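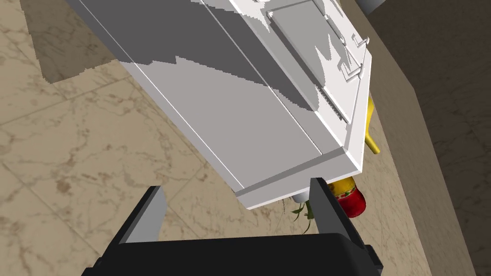 古拉农社区口述史与地方文献保存项目
中期进展报告

提交单位:博西科文化基金会项目执行处
项目负责人:迪内奥·勒鲁(Dineo Le Roux)
报告撰写:凯阿贝茨韦·姆西曼(Keabetswe Msimang)
报告期间:项目第二阶段,截至五月底

一、报告说明

根据资助协议第三条之规定,项目执行处须于每一阶段结束后向资助方提交书面进展报告,说明工作完成情况、经费使用情况、存在的问题及下一阶段安排。本报告所涉范围为古拉农镇及其周边村落的口述史采集、民间文献征集、整理编目、数字化保存以及公众服务等工作。第一阶段报告中已经说明的立项背景、组织架构和伦理审查程序,本报告不再重复,仅就有变动之处予以补充。

本阶段的工作重心由前期调研转入全面采集与整理。总体而言,采集工作按计划推进,编目工作略有滞后,公众服务部分完成了试运行。各项具体情况分述如下。

二、口述史采集

(一)访谈进展

本阶段共完成深度访谈23人,受访者以长期居住于古拉农的年长居民为主,职业背景涉及制革、磨坊、铁路养护、小学教育、助产和集市经营。其中部分受访者接受了两次以上访谈,第二次访谈主要用于核对人名、地名和年代,并对首次谈话中一带而过的内容作进一步追问。

访谈提纲较第一阶段作了调整。原提纲按人生阶段编排,自童年、求学、就业至晚年依次展开。实际使用中发现,多数受访者习惯以地点和事件组织回忆,谈到老磨坊便会连带谈及当年的雇主、邻里、物价和水灾。强行将话题拉回时间顺序,容易打断叙述。执行处据此将提纲改为以地点为线索,列出老磨坊、河滩集市、车站货场、旧校舍等处,由受访者自行选择起点。修订后的提纲经项目顾问审阅后自三月起启用,单次访谈的有效内容明显增多,访谈员的插话次数亦有所减少。

(二)语言与转录

古拉农一带居民日常使用的语言较为混杂,同一受访者在一次谈话中往往数度转换。转录工作坚持以原语逐字记录,保留停顿、重复和改口,另附中文译文。遇有行业用语,如制革业中描述皮面状态的若干词汇,译文采用音译加注释的方式处理,不以近义词替代。

转录的质量控制由两人交叉完成,一人转录,另一人对照录音复核。复核中发现的分歧集中于地名拼写。同一条支流在不同受访者口中有三种叫法,旧地图所载又是另一种写法。执行处已着手编制地名对照表,目前完成河流、道路两类,村落和地块两类仍在补充。

(三)授权与隐私

所有受访者均签署了书面同意书。不便阅读者由访谈员当面宣读全文,并由受访者指定的亲属在场见证。同意书分为公开使用、限馆内使用和暂不开放三档,受访者可在任何时候更改选择。本阶段有受访者提出将部分段落由公开改为限馆内使用,涉及家庭财产纠纷,执行处已按其意愿处理,并同步更新了编目记录。

三、民间文献征集

(一)征集概况

征集对象包括家庭账簿、往来书信、契约、学生作业本、教会与互助会的登记簿、照片以及手绘图纸。本阶段接收捐赠与寄存的材料合计4,000件,来源以家庭为主,另有部分来自已经停办的机构。

较为重要的一批材料来自托卡兹磨坊旧账房。该磨坊停业后,账簿由原管事的后人保存,历经两次搬迁,基本成套。账簿记载了逐日收粮、出粉、赊欠和雇工开支情况,其中赊欠栏目所列人名,与口述访谈中多位受访者提及的家庭可以相互印证。顾问组认为,这批账簿对于了解当地农户在歉收年份的周转方式具有相当价值,建议优先整理。

(二)接收程序

材料接收实行现场登记。捐赠者或寄存者在场时逐包点收,填写来源、保管经过和使用条件三项内容,双方各执一份。保管经过一栏以往常被略去,本阶段要求必须填写,哪怕仅能写明“自外祖母处得来”。经手次数、存放地点和搬迁经历,对日后判断材料次序和缺失原因均有帮助。

寄存材料与捐赠材料分库存放,标签颜色不同。寄存期限统一为五年,期满前半年由执行处书面征询寄存者意见。

(三)未予接收的情况

对于来源存在争议的材料,执行处暂缓接收。本阶段有一批土地契约,两个家庭均主张其保管权。经与双方沟通,契约由双方共同委托镇公所封存,执行处仅在双方同时到场的情况下作了目录登记,未作翻拍,也未对外提供。

四、整理与编目

(一)编目规则

编目采用全宗、系列、案卷、件四级结构。凡出自同一家庭或机构的材料列为一个全宗,保持原有次序,不按题材拆分。第一阶段曾对少量照片按主题重新排列,后经顾问指出,此举破坏了原有相册的编排关系,现已依据接收时的登记记录逐一复原。

编目字段较原方案有所增减。删去“历史价值等级”一项,该项判断主观性较强,不同编目员给出的结果差异较大,且可能使捐赠者产生不必要的误解。增设“关联口述”一项,用于登记与该件材料有关的访谈编号及时间点,使文献与录音得以互查。

(二)进度与滞后原因

截至报告期末,家庭书信与学生作业两类编目已全部完成,账簿类完成过半,照片类进度最慢。照片类滞后的主要原因在于人物辨识。编目员须将照片带回捐赠者处请其指认,而不少捐赠者年事已高,每次辨识的时间不宜过长。执行处不拟为赶进度而省略此项工作,辨识机会一旦错过,难以弥补。

另有客观因素一项。雨季期间库房湿度偏高,除湿设备更换期间暂停了账簿类的拆包工作,前后共停工8天。更换完成后,库房湿度已恢复至规定范围。

(三)编目人员培训

本阶段组织编目培训两期,内容包括旧体字迹辨读、纸张轻度修补和著录规范。第一期以讲授为主,学员反映实际操作机会偏少。第二期改为半日讲授、半日操作,以托卡兹磨坊账簿的残页副本为练习材料。考核结果显示,第二期学员在著录一致性方面较好,年代换算仍是普遍的薄弱环节,尤其是涉及旧历节日的日期。下一期培训将增加年代换算的专门练习。

五、数字化与长期保存

(一)扫描工作

扫描工作遵循先编目、后扫描的次序。装订过紧的账簿不作平压处理,采用支架分页翻拍。折叠信件在展平之前须经回潮处理,由受过培训的人员操作。凡纸张边缘脆裂者,先行加固,再列入扫描计划。

数字文件分为保存级与使用级两套。保存级文件不作任何修饰,污渍、折痕和批注一概保留。使用级文件可作适度压缩,供阅览和检索之用。文件名与编目号一一对应,不使用描述性名称,以免日后因著录修改而产生混乱。

(二)检索平台

检索平台由普罗卢斯信息服务社承建,项目内部沿用其简称Prolus。本阶段完成了目录检索、全文检索和权限管理三个模块的验收。验收过程中发现的主要问题,一是多语检索时带变音符号的词语无法与不带符号的写法匹配,二是权限变更后旧链接仍可短时访问。前者已由承建方修正并通过复测。后者涉及受访者隐私,执行处要求在问题彻底解决之前,所有限馆内使用的录音不得上传至平台,仅在馆内单机提供。

(三)备份

数据备份按本地、异地各一份执行,每月核验一次文件完整性。报告期内各次核验均未发现文件损坏。异地备份存放地点由第一阶段的临时机房迁至合作图书馆,双方已就存取权限和应急联络签订书面协议。

六、公众服务

(一)阅览室试运行

阅览室自四月起试运行,每周开放若干半日,上午九时至十二时接待预约读者。试运行期间的读者大致分为三类:查找家族信息的本地居民,撰写论文的学生,以及从事地方建筑修缮的技术人员。后一类读者的需求此前未曾预料,其所查内容集中于旧校舍和车站货场的图纸及修缮开支。执行处已将图纸类材料的编目次序适当提前。

读者意见簿中提及较多的事项,包括希望延长开放时间、增加大字版目录和改善复制件的交付速度。大字版目录已开始排印。复制件交付目前由一人兼办,周期为7个工作日,下一阶段拟调整分工。

(二)学校合作

执行处与古拉农两所学校合作开设了地方史选修活动,由学生在教师指导下整理本家庭的一件旧物,写明其来历,并向家中长辈作简短访谈。学生作业经本人及家长同意后,可选择存入项目档案。教师普遍反映,学生对访谈一环兴趣较高,对著录格式较为生疏。执行处据此编写了简明著录卡,将必填内容减为名称、来历和讲述人。

(三)社区通报会

五月,项目在镇公所举行社区通报会,向居民说明采集进度、材料去向和使用规则。会上居民提出的问题主要涉及两方面:一是材料是否会被运离本地,二是外来研究者引用访谈内容时是否须告知本人。关于第一个问题,项目负责人迪内奥·勒鲁当场说明,全部原件在项目期内及结束后均留存于古拉农,外送修复须逐件取得原主同意。关于第二个问题,执行处承诺在使用规则中增列告知条款,修订稿将于下一阶段初公布并征求意见。

七、经费执行情况

本阶段经费支出总体控制在批准预算之内。人员经费、访谈差旅和转录费用与预算基本相符。支出超出预算的科目为库房设备,原因是除湿设备提前更换。支出低于预算的科目为外聘修复,原因是待修复的账簿须先完成编目,部分委托合同顺延至下一阶段签订。

根据资助协议,科目之间的调剂须事先书面报告。执行处已就库房设备超支部分提交调剂申请,拟由外聘修复科目的当期结余列支,并在下一阶段的预算中相应说明。明细账目及凭证目录作为附件随本报告一并报送。

八、问题与风险

(一)受访者健康状况。受访者群体年龄偏高,报告期内有两位原定受访者因病推迟访谈。执行处已重新排列访谈次序,优先安排年长及行动不便者,并允许访谈分多次短时进行。

(二)专业人员不足。能够辨读旧体手写文字并熟悉本地行业用语者为数有限,目前工作负担集中于少数人员。如有人员变动,账簿类编目将受到直接影响。执行处正在整理辨读笔记,拟形成可供后续人员使用的字形与术语手册。

(三)平台权限问题。如前所述,权限变更的生效延迟尚未完全解决。承建方已提出修正方案,执行处将在复测通过后再行决定录音上传事宜。

(四)项目结束后的维护责任。检索平台及异地备份的日常维护费用,在现有资助期满之后尚无固定来源。执行处已与镇公所和合作图书馆初步交换意见,双方均表示愿意继续商谈,但尚未形成书面安排。此事项须资助方予以关注。

九、下一阶段安排

采集方面,继续完成既定访谈名单,重点补充铁路养护与河滩集市两个题目。目前车站货场的叙述多出自管理人员,装卸工人及其家属的讲述偏少,拟通过已受访者介绍逐步增加。

整理方面,完成托卡兹磨坊账簿的全部编目,启动照片类人物辨识的集中工作,并完成村落和地块两类地名对照表。

保存方面,签订首批账簿修复委托合同,完成检索平台权限模块的复测。

服务方面,公布使用规则修订稿,延长阅览室开放时间至下午四时,印发大字版目录。选修活动视学校课程安排继续进行。

十、提请资助方审议的事项

其一,批准库房设备与外聘修复两科目之间的经费调剂申请。

其二,同意将照片类编目的完成时限顺延至下一阶段末。

其三,就项目结束后的平台维护与备份经费安排,指定联络人参与三方商谈。

随附材料包括:经费明细账目及凭证目录;修订后的访谈提纲;编目字段说明;检索平台验收记录;社区通报会会议纪要。

有关本报告的询问,请与报告撰写人凯阿贝茨韦·姆西曼联系。

博西科文化基金会项目执行处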